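Clastside shared workshop
Bench arm + bin, walk-round before the next run
Checked by: Kobe Wouters
2025-02-04
Job no. 257

OK = fine, carry on. FIX = can run slow but sort it this week. STOP = no power until done. Comments under each. Wrote this standing up so excuse the spelling.

1. Power and stop button

1.1 Stop button reachable from where you stand: OK
Moved it to the front edge after the January moan. Please leave it there. If you need the front edge for sawing, you don't need the arm on.

1.2 Stop button kills the motors and not just the program: OK
Pressed it mid-move, slow speed, arm held where it was. Did it again with the gripper closed. Same.

1.3 Plug and lead: FIX
Lead fine. Extension it's plugged into is the one from the Stallport corner and has half the other tools on it. Wants its own socket.

1.4 Power supply vents clear: OK
Sawdust on top, wiped off. No guard on the fan side, not happy but not a STOP.

2. Arm and mount

2.1 Base bolts: OK
All tight. Marked with paint pen so you can see if one's moved. If the lines don't meet up, don't run it, tell me.

2.2 Play at the joints, power off: OK
Tiny bit at the elbow, same as January.

2.3 Joint covers on and seated: OK
Wrist one came off for the Fareten adapter and went back on. Checked it by hand.

2.4 Speed limit set in the controller: FIX
Limit was set but someone had turned it up. 18 percent for anything new, I don't care how well it went last time. Settings are now behind the code, ask me for it.

3. Cables

3.1 Cable run along the arm: FIX
Yellow one and the black bundle come down the arm and the yellow makes a big loop round the wrist cover before it gets to the connector. Fine for straight down picks. For anything that turns the wrist I want that loop tied in, it hangs right by the gripper and can go between the fingers. Velcro not zip ties, we have to get in there again.

3.2 Second bundle over the corner of the bin: FIX
Goes over the near right corner and down past the front of the bench. Bin edge isn't padded. Split foam tube on the rim, there's a length left over from the Moodley frame. Also needs somewhere to hang that isn't where people's hips go.

3.3 Connectors pushed home: OK
Wiggled all of them. The small one at the wrist is the one that worries me, no strain relief. Added to the list at the bottom.

3.4 Damage to outer sleeve: OK
Ran a rag down the whole lot, nothing caught.

4. Bin and things in it

4.1 Bin sits flat, no rocking: OK
Pushed on each corner.

4.2 Clamp on the bin: FIX
Just the orange spring clamp on the left hand side. OK as a quick job but a spring clamp is not a fixing. Want a proper stop block either side, screwed down, so the bin can't creep when the gripper touches the wall.

4.3 Condition inside: OK
Scuffed floor, chipped patch at the back. Cosmetic. Felt for sharp bits with a glove on, none.

4.4 Test objects suitable: OK, with a note
Mixed lot at the moment, work glove, corn cob, the purple cup and the pinky red tumbler, a little packet. Good spread of shapes. Nothing glass please, ever. And no blades or tins with the lid half off. The glove goes in by itself, do NOT reach in wearing one to "show it" how to grab. You know who you are.

4.5 Hands out of the bin with power on: STOP until sign is up
Two people have leaned in to turn somthing over while it was paused. Paused isn't off. Press the button, then lean in. Sign going on the wall tonight, item stays at STOP till it's there.

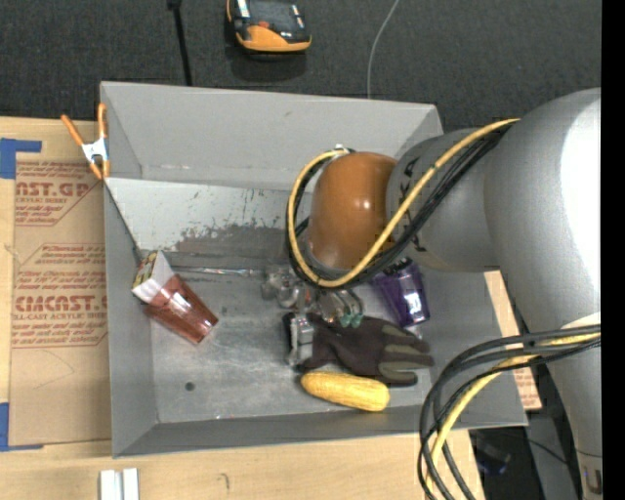

5. Bench and floor round about

5.1 Bench top clear inside the reach of the arm: FIX
Acrylic sheet next to the bin on the left, brown paper still on. It's the stuff for the guard (see 6) so I get why it's close, but the arm swings that side on the homing move. Lean it on the rack until we're ready to cut. Blue tape can stay on it.

5.2 Floor, trip hazards: FIX
Thin cable coming off the far rim and handheld gear on the carpet behind the bench. Anything down there gets trodden on by whoever goes round the back. Hook or shelf.

5.3 Light: OK
Overhead is plenty. Bit of glare off the bin floor, matters for the vision side more than for safety, leaving it.

5.4 Room to step back: OK
Clear behind the operator to the door. Keep it so.

6. Guard

6.1 Guard fitted: STOP for unattended running
Not made yet. Attended running only until it is, with one person on the button and doing nothing else. Phone counts as something else.

6.2 Guard plan
Acrylic in 3 panels, hinged at the front. Cut edges to be scraped, corners rounded. Paper stays on till after drilling, last time it was peeled early and got scratched to bits. Drill slow with a scrap peice underneath.

6.3 Door switch
In the parts drawer, bag marked 3408. Goes in the stop circuit, not into a spare input on the controller.

To do, in the order I want it done

Sign on wall (4.5)
Velcro the wrist loop (3.1)
Foam on bin rim (3.2)
Strain relief at wrist connector (3.3)
Stop blocks for bin (4.2)
Own socket (1.3)
Guard (6), will need a hand with the cutting

Put your initials next to anything you finish and write what you used.

Slow attended runs allowed once 4.5 is ticked. KW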